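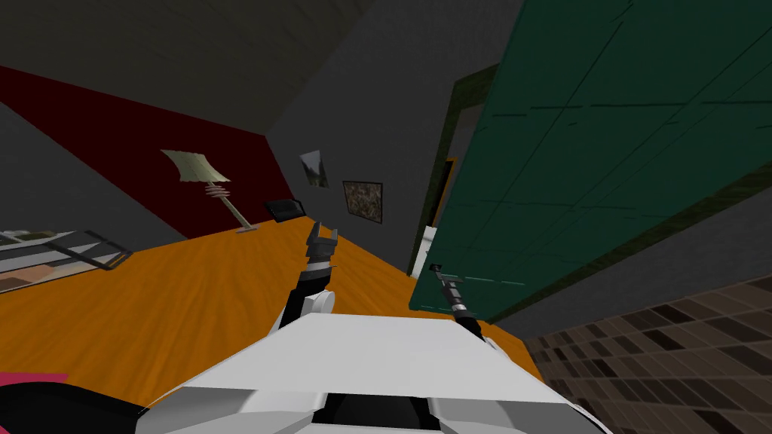

Figure 4. Simulated room with a two-armed robot and a large green panel.

4.2 Notice times after bat reports

Next, the time between a bat being reported in a school building and parents hearing about it. Same data set as 4.1 -- the Sarpong log, 3,098 entries after duplicates came out. Grandale and Rudside only. Drorkton is handled separately below, its log has no time stamps before September.

Most entries are short. "Bat in gym." "Bat, stairwell, gone by lunch." The person making the entry was usually front office staff, less often a teacher. Very few say whether a student touched the animal, and that is the one detail the health office asks for first. We coded contact as yes, no or not stated. Not stated was by far the largest group, so any claim about contact should be read with care.

In Grandale the notice to parents normally went out the same day. Text message first, then a letter in the backpack. Reports made after the last bell were the exception; these tended to wait until morning, even when the office was still open. Rudside had no set form of notice in the period studied. Some schools called home, some put a line in the weekly newsletter and some did niether.

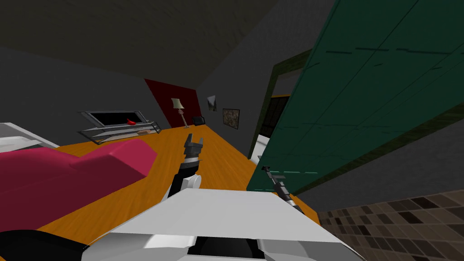 School size mattered less than we expected. Schools over 2,000 students were slower to send the letter but no slower with the text. Small schools, under 200, often skipped the text altogether and phoned only the families from the room where the bat was found. Whether that counts as notice is open. We counted it. Leaving these schools out does not change the order of the two districts.

Old buildings come up again and again in the free-text field. Attic vents, loose soffits, a gap over the boiler room door. Repairs were logged in a different system and we could not match them to the reports, so nothing here on wether sealing a building cut repeat visits.

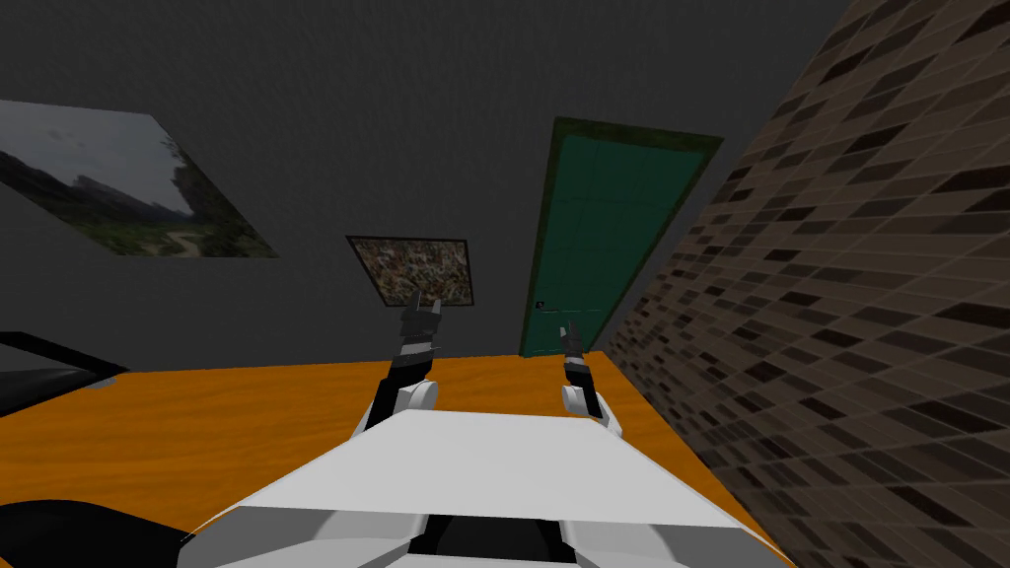
One respondent in Rudside wrote that a same-day message "only gets you forty phone calls you can't answer yet," and that the school would sooner wait for the health office to call back. Others in the district said much the same in the survey. Grandale staff mostly did not; a few complained of the wording of the standard text, which uses the word "exposure" even for a bat seen in an empty hallway.

Two limits. Times in the log are when the entry was typed, not when the bat was seen -- gap unknown. And a school that logs nothing looks like a school with no bats.

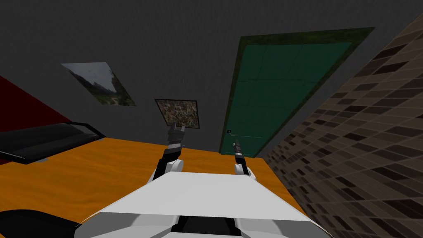
4.3 Drorkton

Drorkton switched to the Sarpong log partway through the school year. Earlier reports exist on paper only, by week, with the building name and a check box for "animal, other." We used these for counts and left them out of the timing work. After the switch the pattern is close to Grandale's, text first and letter second, but the run of entries is too short to test.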